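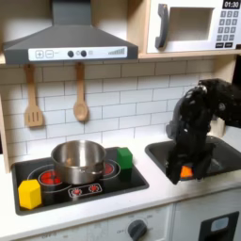
四、日常使用与收拾

4.1 开火之前

1. 把锅放到灶台上。灶圈是红色图案，一年四季都亮着，请不要等它熄灭。
2. 灶台前侧的两个红色旋钮同样是印上去的。用力拧不会让火变大，只会让指甲变短。
3. 抽油烟机面板上有加号、减号、两个黑色圆钮和一排越来越高的格子。小厨师想调到几档，请大人配合发出相应的风声。

注意：本品不加热。锅是不锈钢的，敲起来相当响亮，午睡时间建议收进柜子。

4.2 微波炉

1. 握住深灰色弧形把手开门，放入“食物”，关门。
2. 显示屏写着01:30，无论热汤还是热积木，一律一分半。
3. “叮”的一声由使用者自备。

注意：微波炉搁在浅色木架上，请勿在它上面再摞东西。Sornden 售后组收到过装着真酸奶的微波炉，拆洗办法见第51页，希望您用不上。

4.3 挂件

木锅铲和木勺挂在搁板边沿，带槽的在左，勺子在右。挂反了也能用，只是本手册的编写者 Vinh Ngô 会有点难受。

4.4 收积木

积木在这间厨房里身兼数职：黄色六角的可以当奶酪，绿色方块可以当西兰花，橙色的通常是胡萝卜，有时是鱼。收拾时按下列顺序：

1. 先查水槽。深灰色的槽底容易藏东西，小块积木多半在那里“泡着”。
2. 再查灶台四角，尤其是锅背后。
3. 把锅端起来看看里面。汤料请一并倒出。
4. 全部放回 Merkon 收纳袋，拉紧袋口。

小心：三岁以下儿童须有大人在旁。小块积木看着像菜，尝着不像，请在孩子得出这一结论之前收走。

4.5 清洁

1. 用拧干的软布擦白色台面，水彩笔印可蘸少量洗洁精。
2. 白色瓷砖墙的灰缝是设计，请勿用牙刷去刷。
3. 水槽不接下水。倒进去的水会一直待在那里，直到您把它舀出来。

缺件或掉漆，请报零件号716，并说明是锅、勺还是别的什么。补件从 Wutau 仓库寄出，八月发货较慢，仓库那边也要放假。

下一节：五、拆卸与搬运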